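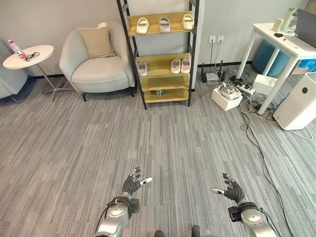 The office lounge, with its striped carpet and round white side table.

Review: the Mastberg two-seat sofa

I bought the Mastberg for our lounge in January, after the old couch gave up a spring in the middle of someone's lunch. It arrived in two boxes, one of which had plainly been dropped by an expert.

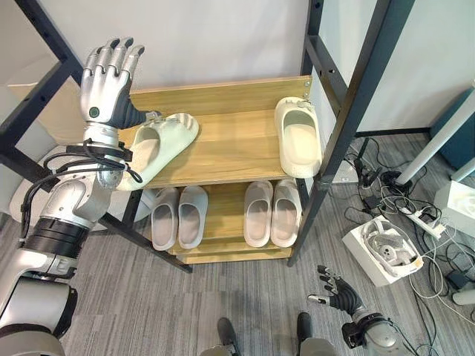

A robotic hand at a pale slide sandal on a shoe rack

Review by Miroslav Říha

Assembly took me an evening. The legs screw in by hand and the back slots onto the seat with a thump that sounds expensive. The cushions are firm - park bench firm for the first week, church pew after that.
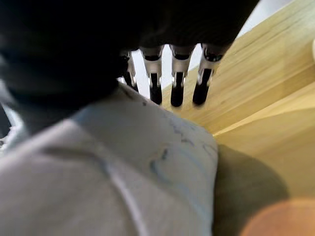
The cover zips off for washing and goes back on if you have strong thumbs and no plans. Conditz sells the sofa in gray or a green they call Unent, and I'd take the gray. Good for short naps and shorter meetings. Three and a half stars.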